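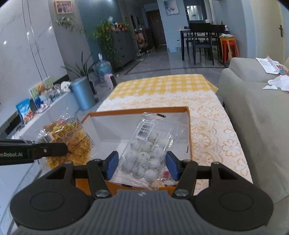 Page last changed: Thursday, May 13, 2004

Ticket: snack box keeps arriving crushed and/or leaking
Opened by: Diane Sandhu
Status: open, sort of

OK so I'm putting this here since Nathalie told me to quit emailing her one line at a time. I pack the snack boxes that go out to our Simard families and I've had 5 complaints since January, all the same kind of thing. Bags popped, clear trays cracked, little white bits all over the paper at the bottom. Same box as always, the cardboard kind with the orange rim, white inside. I love that box! I do not want to change the box, so please don't let that be the answer.

What I pack: one clear package with the small round white ones in rows, one bag of the yellow puffs, a couple of flat packets, some little wrapped things if I have them, and the paper sheets. Nothing heavy. I pack at home on my table with the gingham cloth, and the whole thing weighs under 800 grams when it's taped (I weighed it on the bathroom scale first, which was useless, and then on Hélène's kitchen one).

What I already tried:

Double tape on the bottom. No difference at all. The bottoms were never the problem, I just felt better doing it.

Moved the puffs to the bottom as a cushion. Terrible idea. Yaneth opened hers and said it was like somebody had sat on it, the bag was flat and half the puffs were powder.

Puffs on top, lid pushed down. Better, but the bag popped in 2 out of the 9 I sent that week. I think it's the air in the bag. You push the lid and it has nowhere to go.

Crumpled paper in the corners. This one helped the trays, I'm pretty sure, but then I ran out of paper and used napkins, and napkins do nothing, they just get crumbs in them.

Reply from Nathalie Dhillon:
Can you tell me what's touching the bottom in the bad ones? Is it the sheets or the food? And are you putting the tray in flat or on its end? I've got a Tolosus mailer here I can test with but it's narrower than yours so it won't be a fair match.

Me again:
Sheets on the bottom, always, so the menu is the last thing they find (Hannelore thinks it should be the first thing, we've agreed to disagree). The tray I was putting in on its end because it left more room for everything else. I hadn't thought of that as a thing I was doing wrong but now that I type it out, hm.

So I did another round on Sunday. Tray flat on the sheets, packets laid down close together at one side, then whatever's little goes in the gaps. Puffs still outside the box until the very end. The trouble is everything wants to slide to one side and leave a big bare patch of white cardboard, and a bare patch means stuff moves around in the truck.

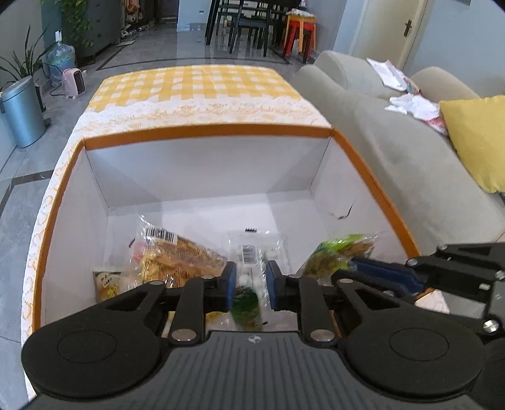

Packets gathered at the near side, bare cardboard behind them.

That gap is what I'm after now. I tried closing one up like that and tipping it side to side and you can hear the whole lot go clunk. Then I spread the packets so they covered the floor, tipped it again, and it was a lot quieter. Not silent. I also tried a folded Hultach envelope stuffed down the far wall, and that held things nicely, but I only had the one.

Reply from Nathalie Dhillon:
The clunk is your cracked trays, I'd bet on it. Spread everything out, fill the far wall with something stiff, and leave about a finger of space under the lid for the puffs. Sasteck sells flat cardboard inserts, I'll ask what the smallest order is. Send a test one to Hélène and one to Yaneth and don't tell them which is which.

Me again:
Both taped and ready, going out with the morning pickup. One has the packets spread and a piece of cereal box down the far wall, the other is my old way with the tray on its end. I wrote a tiny dot under the flap of the new one so I don't mix them up. Leaving this open till they've both called me. If anyone has spare stiff cardboard please leave it on my porch, any size, I'll cut it down.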